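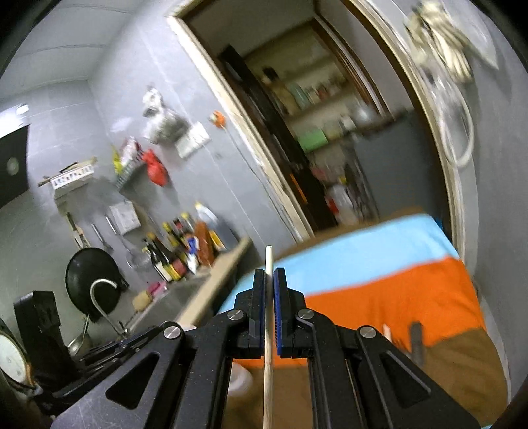 Anoma Cassim has lived in one room in Clomdale for two years and says the hardest part was learning to own less. Her bed is low, with a striped cover in light blue, orange and brown, and the kitchen counter is in the same room. "You cook, you sleep, you pay the rent," she says. "I don't miss the stairs."

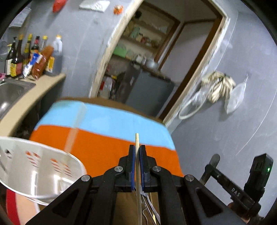 Her old flat in Usuga had a spare bedroom that she heated all winter – "for a suitcase". She moved out in October, at 44, and has no plans to go back.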